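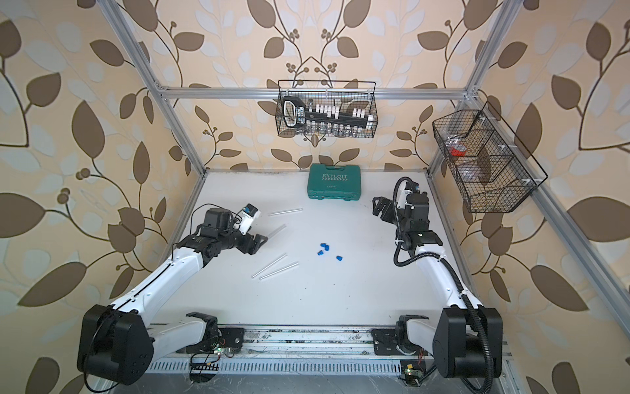 Cuaderno de taller, octubre, 16:40

Sigo con el asunto de la cola de almidón. Wayne Poirier insiste en que la receta de Stullholm (la que circula fotocopiada, sin fuente) aguanta mejor la humedad que la nuestra. Puede ser. De momento lo único que tengo es su palabra y una hoja con una mancha de café encima de las proporciones.

Preparé dos lotes esta mañana. Lote A: almidón de trigo, agua desionizada, cocción lenta, removiendo sin parar, pasado dos veces por el tamiz de crin. Lote B: la receta de la fotocopia, que lleva además un poco de alginato y se cuece menos tiempo. El B espesa antes y queda más brillante, cosa que a Wayne le parece una prueba de calidad y a mí no me dice nada. También brilla la gelatina del comedor.

Tiras de papel japonés sobre soporte de trapo, las mismas de siempre, secadas entre secantes y bajo peso. Despegué la primera pareja demasiado pronto por impaciencia y no cuenta. La tacho. Las siguientes, a temperatura ambiente y sin tocarlas hasta después de comer.

Resultados de pelado en la balanza, carga en gramos en el momento de ceder: lote A, 1.347; lote B, casi 1.000. Una sola tira válida de cada uno, así que no vale para nada más que para estropearle la tarde a Wayne. Dice que apliqué la B con demasiada agua en la brocha. Es posible, la apliqué igual que la otra, y quizá ahí está el error, o quizá la cola es peor.

Lo que me molesta es el argumento de la humedad. La ficha de Drellau dice «resistencia superior en ambientes húmedos» y no indica a qué humedad, ni durante cuánto tiempo, ni superior a qué. He escrito dos veces. La primera respuesta fue un folleto. La segunda, el mismo folleto. En Değirmenci, que venden el almidón a granel, por lo menos contestaron que no habían hecho ningún ensayo.

Pendiente de comprobar:
Repetir A y B con 26 tiras de cada lote, cortadas en la misma dirección de fibra.
Pesar la brocha cargada antes de cada aplicación.
Media serie a la cámara húmeda, media fuera.
Que pele otra persona, sin saber qué lote es. Wayne no, por razones evidentes.
Mirar el pH del B. La tira de papel indicador me dio un color que no sé leer y el frasco está caducado.

17:25. He vuelto a mirar el cuaderno viejo. En la página 137 hay una prueba parecida, de quien estaba aquí antes, con la conclusión subrayada: «la B, sin duda». No aparece ni una medida. Me pregunto si todo lo que se repite sobre esta receta sale de esa línea. Alguien la subrayó con rotulador, otro la fotocopió y ahora la defendemos como si viniera de un laboratorio.

El papel de prueba Jidivlow se acaba. Queda para la serie grande si no lo gasta nadie en otra cosa — lo he guardado en el cajón de abajo con una nota. El papel nuevo tiene otro gramaje y no quiero mezclar.

Nota sobre el tamiz: tiene un roto cerca del aro. Pequeño, pero han pasado grumos al A y los quité con la espátula. Si la próxima vez el A sale peor, lo primero que miro es eso.

17:50. Viene Wayne, toca el lote B con el dedo y declara que «ha mejorado al reposar». Le pregunto respecto a qué. Dice que se nota. Apunto aquí la observación con el mismo valor que le doy al subrayado de la página vieja.

Los dos botes quedan en la nevera, etiquetados por el culo del bote y no por la tapa, porque las tapas se cambian. Si mañana el B huele agrio lo tiro y hago otro. El peso de arriba del prensado no tocarlo hasta que yo llegue.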